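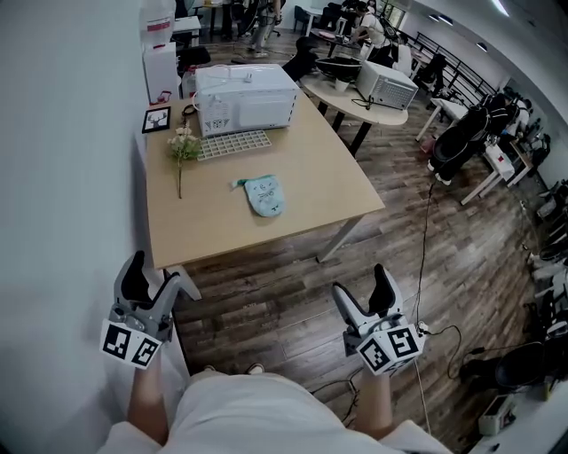 My mother kept a sourdough starter going for most of my childhood and I have finally decided, at fifty-two, to stop being afraid of the thing and start one myself. I've got flour and a jar, and a head full of contradictory advice from relatives. My trouble is finding a spot for it. Our kitchen at Losdale is chilly until May, and my aunt swears by keeping the jar inside a switched-off microwave with a mug of hot water. Ours is a plain white one on a light wood table against the wall, with a white plastic grid rack lying in front of it, so there's room to stand a jar out on the rack too if that's better. Would you go inside or outside? And do I really need to throw half of it away every day? It breaks my heart a little.

losdale_adjoa
Posted 2020-03-11

Inside, inside, inside! I did exactly this all last winter and it was lovely. Mug of hot water in the back corner, jar in front, door shut, and change the water when you think of it. Do put a note on the door though, a big one, in marker. My husband warmed up his soup without looking and I had to begin again from scratch (we are still married, but it was a quiet evening).

As for the discarding, yes, I'm afraid so, at least in the beginning. Otherwise you end up feeding a bucket. Save it in the fridge after the first week and make pancakes.

Warmly,
Sølve G.

I'll be the grump here. I don't think a cold kitchen is a problem at all. Mine lived on a windowsill in Skestula, in a house where you could see your breath at breakfast, and it took 10 days to wake up instead of the five or six the books promise, and it has been a perfectly good starter ever since. People fuss over warmth and then they get a sour, runny soup that smells like nail polish, and they write in here asking what went wrong. Leave it out on the rack, put a saucer over it, and be patient with it.

wahyudi_ong

Wahyudi, I love you dearly but we've been over this in the other thread, and your windowsill gets the sun all morning. Adjoa's corner may not! A beginner needs to see some bubbles before she loses heart. I gave up on my first 2 starters purely from discouragement, and I'm sure now that both were only slow.

One thing I'd add is to use some whole rye for the first few feedings, even just a spoonful. I get the Lunde rye from the mill shop and it makes a tremendous difference. White flour alone can sulk for days.

Liudmyla H.

It gets the sun until nine. Hardly all morning.

But I agree about the rye.

wahyudi_ong

Thank you all so much, what a kind bunch you are! I've mixed rye and water this afternoon and I'm going with the inside method, with apologies to Wahyudi, who I suspect is right in the long run. Now a silly one: does the lid go on tight? My mother used a cloth with a rubber band and I remember fruit flies.

losdale_adjoa

Not silly at all. Lid resting on top, not screwed down. The gas has to go somewhere, and I once had a jar crack on me. A cloth is fine too, but the top dries into a crust and you'll be picking bits out of your dough.

Sølve G.

Loose lid, agreed. Feed it at the same time each day if you can, I do mine when I put the coffee on. And please tell us its name when it has one. Mine is Baltirier, after the boat my grandfather worked on.

Liudmyla H.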